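로봇 팔을 집에서 만들면 정말 똑똑할까?
어린이 공작 교실 · 의심하면서 읽는 과학

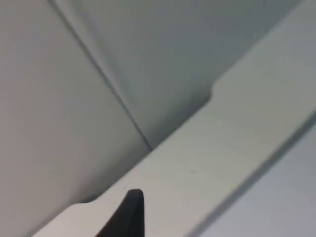

읽는 시간: 15분 (소리 내어 읽으면 조금 더)

글: 메이니르 캐드월러더(Meinir Cadwaladr)
2020년 8월 8일

로봇 팔을 직접 만들었다는 영상을 본 적이 있나요? 영상 속 로봇은 컵도 집고, 블록도 쌓고, 가끔은 손을 흔들어 인사도 합니다. 제목에는 꼭 이런 말이 붙어 있지요. "혼자서 생각하는 로봇!" "집에서 하루 만에 완성!"

저는 그런 제목을 보면 일단 눈을 가늘게 뜹니다. 정말 혼자서 생각할까요? 정말 하루 만에 될까요? 여러분도 이 글을 읽는 동안 눈을 조금 가늘게 떠 보세요. 제가 하는 말도 의심해도 됩니다.

우리 공동 작업실 이름은 그롤로라(Grolora)입니다. 톱과 납땜인두와 커다란 탁자를 여럿이 나누어 쓰는 곳이에요. 6월부터 이곳에서 작은 로봇 팔을 만들고 있습니다. 팔의 이름은 크밤(Kvam)이고, 누가 지었는지는 아직도 의견이 갈립니다.

손가락은 왜 뾰족할까?

크밤의 손은 사람 손과 별로 닮지 않았습니다. 맨 위에 보이는 검은 것이 손가락 끝이에요. 아래는 넓고 위로 갈수록 좁아지는데, 맨 끝은 바늘처럼 날카롭지 않고 살짝 둥급니다. 양쪽 모양도 똑같지 않지요. 한쪽은 비스듬하고 다른 쪽은 거의 똑바로 내려갑니다. 물고기 지느러미 같다고 한 친구도 있었어요.

끝이 좁으면 좁은 곳에 들어가기 쉽습니다. 그럼 무조건 좁은 게 좋을까요? 그렇게 말하는 설명서도 있지만 저는 믿지 않아요. 연필 끝으로 지우개를 밀어 보세요. 잘 밀리다가도 지우개가 빙글 돌아가 버립니다. 이번에는 손바닥으로 밀어 보세요. 훨씬 얌전하게 움직이지요. 끝이 좁은 손가락은 구석에 잘 들어가는 대신 물건을 넓게 받쳐 주지 못합니다. 손가락 모양을 고르는 일은 무엇을 포기할지 고르는 일이기도 해요.

로봇은 구석을 어떻게 볼까?

사진을 한 번 더 보세요. 밝은 회색 턱이 비스듬하게 지나가고, 그 뒤로 매끈한 면 두 개가 가느다란 금을 따라 만납니다. 우리는 보자마자 "아, 안쪽 구석이네." 하고 알아차립니다. 방 안에서 벽과 벽이 만나는 모서리를 수없이 봐 왔으니까요.

컴퓨터는 어떨까요? 카메라가 컴퓨터에 보내 주는 것은 숫자입니다. 밝은 점은 큰 숫자, 어두운 점은 작은 숫자예요. 예를 들어 어떤 점은 167이고, 그 옆의 조금 어두운 점은 122라고 해 봅시다. 더 어두운 점은 89일 수도 있지요. 숫자가 갑자기 바뀌는 곳을 쭉 이으면 선이 하나 나옵니다. 그 선이 진짜 모서리일까요, 아니면 그림자일까요? 숫자만 봐서는 헷갈릴 때가 많습니다.

회색 옆에 회색, 그 옆에 또 회색이 있으면 더 어렵습니다. 숫자들이 서로 비슷비슷하거든요. 반대로 검은 손가락은 회색 앞에서 눈에 확 띄지요. 컴퓨터에게도 그런 차이가 있으면 찾기가 훨씬 쉬워집니다.

턱 위에는 아주 작고 어두운 점도 하나 있어요. 찾았나요? 먼지일까요, 흠집일까요? 저는 사진만 보고는 모르겠습니다. 모르는 건 모른다고 해야지요. 그런데 어떤 프로그램은 이런 점을 보고도 자신만만하게 "물체 발견!"이라고 외칩니다. 자신만만한 것과 맞는 것은 다릅니다. 이건 로봇뿐 아니라 어른들한테도 해당하는 이야기예요.

의심쟁이의 질문 수첩

작업실 친구 파비트라 가운더(Pavithra Gounder)와 저는 로봇 영상을 볼 때 묻는 말을 적어 두었습니다. 여러분 수첩에도 옮겨 적어 보세요.

- 로봇이 스스로 움직이나요, 아니면 누가 조종하고 있나요?
- 몇 번 해 보고 그중 한 번 성공한 건가요?
- 물건을 다른 자리에 놓아도 할 수 있나요?
- 불을 끄거나 커튼을 열면 어떻게 되나요?
- 영상이 빨리 감기로 되어 있지는 않나요?

빨리 감기는 정말 흔합니다. 영상 속 사람이 있다면 걸음걸이를 보세요. 사람이 종종종 뛰듯이 걷는데 로봇만 멋지게 움직인다면 속은 겁니다.

크밤도 이 질문에 다 통과하지는 못해요. 물건 자리를 바꾸면 엉뚱한 곳으로 갈 때가 있고, 햇빛이 갑자기 들어오면 멈춰 서기도 합니다. 로르칸 캐럴(Lorcan Carroll)은 그래도 많이 늘었다고 하지만, 저는 조금 더 지켜볼 생각입니다.

종이로 만들어 보는 손가락

로봇 팔이 없어도 손가락 모양은 실험할 수 있어요. 준비물은 두꺼운 종이, 가위, 테이프, 나무젓가락 한 벌, 빈 과자 상자입니다. 종이를 자를 때는 어른과 함께하세요.

1. 두꺼운 종이로 손가락 모양을 두 장 오립니다. 끝으로 갈수록 좁아지게요.
2. 나무젓가락을 하나씩 떼어서, 끝마다 한 장씩 테이프로 단단히 붙입니다.
3. 과자 상자 안쪽 구석에 지우개를 넣습니다.
4. 종이 손가락으로만 지우개를 집어 올려 보세요. 손을 상자에 대면 반칙!
5. 이번에는 끝이 네모난 손가락을 새로 오려서 다시 해 봅니다.

어느 쪽이 나았나요? 제가 답을 적어 놓으면 여러분은 그대로 믿어 버릴지도 모르니 적지 않겠습니다. 한 번만 하고 정하지 말고 여러 번 해 보세요. 첫 번째에 된 건 운이 좋아서일 수도 있거든요. 잘된 것과 안된 것을 둘 다 적어야 진짜 기록입니다.

조금 어려운 도전도 있어요. 한쪽 눈을 감고 해 보세요. 갑자기 손가락이 얼마나 깊이 들어갔는지 알기 어려워집니다. 카메라가 하나뿐인 로봇도 거리를 알아내는 데 애를 먹어요. 그래서 카메라를 더 달기도 하고, 다른 센서를 쓰기도 하고, 천천히 다가가게 만들기도 합니다.

그래서 하루 만에 되나요?

아니요. 적어도 우리는 안 됐습니다. 처음 팔이 움직이기까지 거의 15일이 걸렸고, 그때도 제멋대로 흔들렸어요. 나사가 헐거웠고, 전선 하나는 거꾸로 꽂혀 있었습니다. 거꾸로 꽂은 사람은 저예요.

집에서 만들고 싶다면 모터에 전기가 들어와 있을 때 손가락을 넣지 마세요. 작은 모터도 꽤 세게 꼬집습니다. 전원을 끄는 스위치가 어디 있는지 만들기 전에 정해 두고, 옆에 있는 사람에게도 알려 주세요. 긴 머리는 묶고, 목걸이와 끈 달린 옷은 벗어 둡니다.

아치 매클리시(Archie MacLeish)가 어느 날 물었습니다. "크밤은 자기가 구석에 있는 걸 알아?" 좋은 질문이지요. 크밤 안에는 모터가 몇 도 돌았는지 적힌 숫자가 있고, 카메라가 보낸 숫자가 있습니다. 그걸 '안다'고 불러도 될까요? 저는 아직 그렇게 부르기가 꺼려집니다. 파비트라는 불러도 된다고 하고요. 여러분은 어느 편인지, 왜 그런지 편지로 보내 주세요. 종이 손가락 실험 기록도 함께 보내면 작업실 벽에 붙여 두겠습니다. 실패한 기록도 받습니다.

이 사이트는 여러분이 어떤 글을 읽었는지 기억하기 위해 쿠키를 사용합니다. 어린이는 보호자와 함께 설정을 확인해 주세요. [동의] [거절] [설정 바꾸기]

© 2020 그롤로라 공동 작업실 | 문의하기 | 보호자 안내 | 맨 위로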